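Six weeks of teaching by hand

I've been promising a post about the data collection side of things for ages, and as I've finally got a free evening and a full pot of tea, you're getting all of it in one go.

For anyone who missed the earlier posts: I spend my working days gathering demonstrations for a tidying model. The project is called Clalow. We guide the arms through a chore, the recorder stores what the cameras see and what every joint does, and then the training run tries to make sense of it. An episode for us is one small job from start to finish, such as picking a thing up off the floor and putting it where it belongs. Our target for this round is 4000 episodes, and we're past the halfway mark, which I'm very pleased about!

The best decision we made was leaving the lab. In Lester we had a lovely clean mock-up of a room with one table, one rug and the same set of plastic cups, and the model got very good at that room. Then we tried it in a proper home and it went to pieces over a chair leg. So in January we packed up and moved to Oltitz, where we work in places that people live in, with everything left where the household keeps it.

The wrist cameras are my favourite part of the whole set-up. They see so little, and they see it so close up, that you start to think about furniture quite differently. Under a table is a whole country of its own – boxes, bags, things pushed to the back, table legs exactly where you'd like your elbow to go. 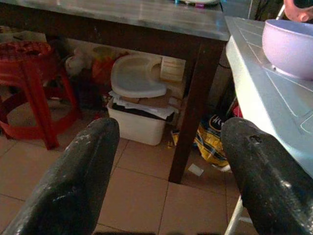

Wrist camera view from above table height, fingers open. The yellow bag by the table leg is a cracking target.

Crumpled bags are hard, and I love them for it. A bowl has a rim and you can make a plan for a rim. A bag has no shape you can count on, and two people guiding the arm will go for it in two completely different ways. I pinch from the top. My colleague on the other shift scoops low and closes late. For a while we argued over whose way should go in the guide, and in the end we kept both, and the model seems happier with the mixture (early days, but the curves look good).

I get asked a lot what makes a good episode. Mostly it's pace. If you dither, the model learns to dither, and you can watch it hovering over a sock with exactly your own lack of confidence. If you rush, you skip the little correction just before the grasp, and that correction is gold. I tell new people to move as if they were carrying a full mug across a room.

The other thing is to keep the near misses. We used to bin any attempt where the first grasp slipped. Now, if the operator recovers and finishes the job, it stays in and gets a tag. Out of 74 episodes in one of my longer sessions, the ones I'd most like to show people are the scruffy ones with a second go in the middle.

Between episodes there's the reset, where you put things back but never in quite the same spot, and swing the arms round to a new starting position. I like to vary how far we stand from the furniture as well, so the model can't lean on one comfortable distance.
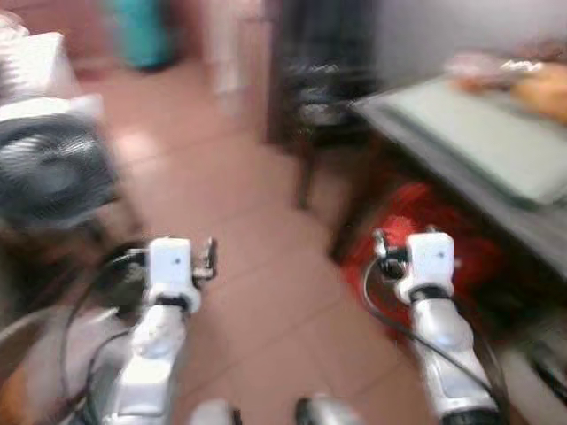

Blur is something I've changed my mind about. At first I wanted every fast turn trimmed out, and I wrote a fussy little filter to do it. The trouble is that the robot will have to turn when it's working on its own too, and it needs to cope with what its cameras give it while it does. So now the filter only marks those stretches, and whoever builds the training set can choose. Kelmendi, our labelling tool, shows them as a grey band along the timeline and it's saved us hours.

We record in blocks of 30 minutes and then swap over. Any longer and your wrists start to complain, and you can see it in the joint traces, which go all wobbly near the end.

Next up is soft things: cloths, bags, toys, anything that flops. I've got 2 new sets of finger pads to try, one grippier than the other, and I'm ridiculously excited about them. If you do this sort of work and have a favourite way of picking up a floppy object, please leave it in the comments, because I'd love to try it out on the next block.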